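Progress report 2 to the Hartono Fund
Project: Moisture and ventilation in postwar rental housing, Koditz district
Reporting date: 2 Mar 2024

Summary

The second reporting period covered the main winter logging season. Loggers were placed in 166 apartments across 12 buildings, and most of them returned usable records of air temperature and relative humidity. Data cleaning is complete for the buildings north of the rail line and under way for the rest. Spending is in line with the approved budget. One change to the work plan is requested under "Changes to the plan" and needs a written reply from the Fund.

Work completed

All loggers were set to record at the same interval and were compared with the reference unit before installation. In each apartment one unit was placed in the main bedroom on an inside wall, at shoulder height and away from radiators. A second unit was placed in the bathroom where the tenant agreed to it. Tenants who declined the bathroom unit were kept in the study, and their records are treated as single-room records in the analysis.

Extract airflow was measured at the kitchen and bathroom grilles during the installation visit. Where the grille was blocked or painted shut, the reading was entered as zero and the condition was noted on the visit sheet. These readings will be repeated at the removal visit so that any cleaning or repair by the landlord during the season can be identified.
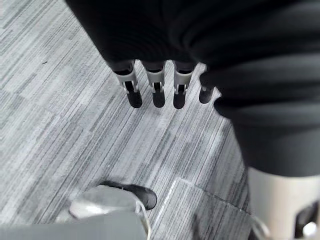

The outdoor reference station at Sirik ran for the whole period apart from one gap caused by a failed power supply. The gap has been filled with values from the district weather record, adjusted for the difference in elevation. Filled values are flagged in the data set and are left out of the regression work.

Preliminary results

The figures below are based on the cleaned part of the data only and should not be quoted outside the Fund.

Mean bedroom humidity was higher in apartments where the extract reading was zero than in those with any measurable flow. The difference is larger in apartments on the north side and in those with replacement windows. This agrees with the working assumption in the proposal – that sealed windows without a matching change to the ventilation raise the moisture load indoors.

Occupant count explains less of the variation than expected. Laundry drying indoors explains more, although this rests on the tenant questionnaire and the answers are uneven in quality. A total of 351 questionnaires were sent out, including to apartments without loggers, and returns are still being entered. The free-text answers on heating habits have been coded by two readers working separately, and disagreements will be settled before the coding is used.

Surface temperature at the outside corners was calculated from the indoor and outdoor records using the wall build-up given in the original drawings. In two buildings the drawings do not match what was found when a socket box was opened. Those buildings are being treated as a separate group until the wall thickness has been checked.

Data handling

Records are stored under apartment codes, and the key is kept apart from the measurements. Logger files are imported with the Curkent package, which rejects any file with a broken time stamp. Rejected files are reviewed by hand and either repaired or dropped, with the reason written in the log. A clock drift of around 12 minutes over the season was found in one batch of loggers and has been corrected by linear adjustment.

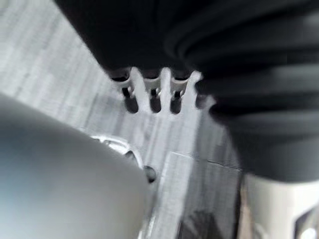

Changes to the plan

The proposal called for all loggers to be removed at the end of the heating season. We request permission to leave a subset in place through the summer in the buildings north of the rail line. No added funds are needed. The cost of the extra visits would be met from the travel line, which is underspent.

The wall checks in the two buildings noted above were not in the original plan. They will use existing equipment and can be done during the removal visits.

Next steps

Data cleaning for the remaining buildings is scheduled to finish in March. Removal visits will follow once the Fund has replied on the summer subset. The draft of the technical annex, with the airflow readings tabulated by building, will be sent together with the third report.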